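List: shared-laundry
Subject: Re: Two-drum washer for the basement room, decision in August
Date: 2025-07-30

Replying to the long message from Monday, which I have read twice now. Quoting the parts I want to argue with and leaving the rest.

> The two-drum machine would solve most of our complaints in one go.
> People could run towels in the big drum and delicates in the small
> one, at the same time, and be out of the room in half the time.
> It takes up no more floor than what we have now. The Sullik
> building put one in last year and they love it.

I have my doubts about nearly all of this. "Half the time" assumes you have two loads ready, sorted, and sized to fit the two drums. Most of us come down with one bag. I do one load on a weeknight and a second one if the sheets need doing. On the nights with one load, the other drum sits there, and I don't see anyone knocking on doors to offer it around. What will happen is that somebody throws three shirts in the small drum and now the whole machine is "in use" on the sign-up sheet. Before we vote I'd want to know how the sheet is supposed to work. One line per machine or one line per drum? The message doesn't say.

As for Sullik loving it, they had a worn-out top loader before. They would have loved anything.

> The small drum is perfect for the things you don't want tumbling
> around with jeans. It's easy to load, the door opens all the way,
> and a basket fits right underneath.

The basket part I'll give you. I've used one of these at my sister's place and looked at it with this thread in mind. A low rectangular basket does go under the open door, and you can pull things straight down into it. But look at how low that opening is, and at the door.

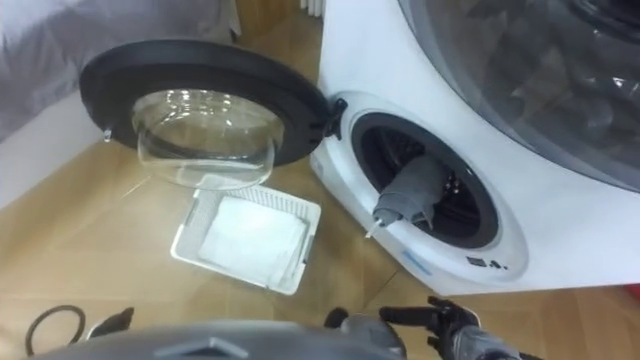
Dronivness Street Shared Laundry Group

The small drum is down below and to the side of the big one, and the door swings out to the left over the basket. Now think about our room. The left side is where the utility sink is. Has anyone measured whether that door can open fully before it hits the sink leg? If it can't, we'd be loading through a gap, and the basket would have to sit off to one side where people walk. I have tripped over enough baskets down there already.

Then there's the bending. The small opening puts you on your knees or folded in half, and a gray cloth hanging over the rim like that is exactly what gets shut in the door when you're tired and can't see what you're doing. I've done it with a pillowcase on the old machine and it leaked clear across to the dryer. Two doors means two rubber gaskets to wipe, and we don't wipe the one we have. I say that as someone who has put up the note about wiping it, and taken it down again after it got moldy too.

> Flustia has quoted us $700 over the price of a standard machine,
> which spread over the households is very little. They would haul
> away the old one and offer a 3-year service plan.

$700 more for what, though? I would like to see the quote itself and not a summary of it. Does the service plan cover both drums, or the main one with the small one treated as an accessory? I called Flustia to ask and got put on hold, then got a person who read me the brochure. Cordeiro, who serviced the last machine, told me over the phone that they'd work on a two-drum unit but would have to order parts for the small side. That's one repair shop's opinion, so take it for what it is, but it's more than the brochure gave me.

> A full small-drum cycle is only 60 minutes.

Sixty minutes for a handful of clothes is not short. Our old machine does a quick wash in less and holds a lot more. If the small drum is for delicates only, fine, but then we're paying extra for something you'd use when you own a good sweater. I own one. It gets washed in the sink.

I'm not against replacing the old washer. It walks during the spin, it smells, and the dial has to be held in place with your thumb until it catches. My vote for now is a plain front loader, put up on a stand so people with bad backs can reach it, and the difference spent on a second drying rack and a shelf for detergent. Nine households share that room and the racks are what we fight over. I can't remember one argument about not having enough drums.

If somebody can answer the following before the August meeting I'd be willing to change my mind:

- door clearance on the sink side, measured with a tape
- what the service plan covers, in writing
- whether one drum can be fixed while the other keeps running
- how the sign-up sheet would be laid out

Also, whoever has the tape measure from the basement drawer, please put it back, we're going to need it.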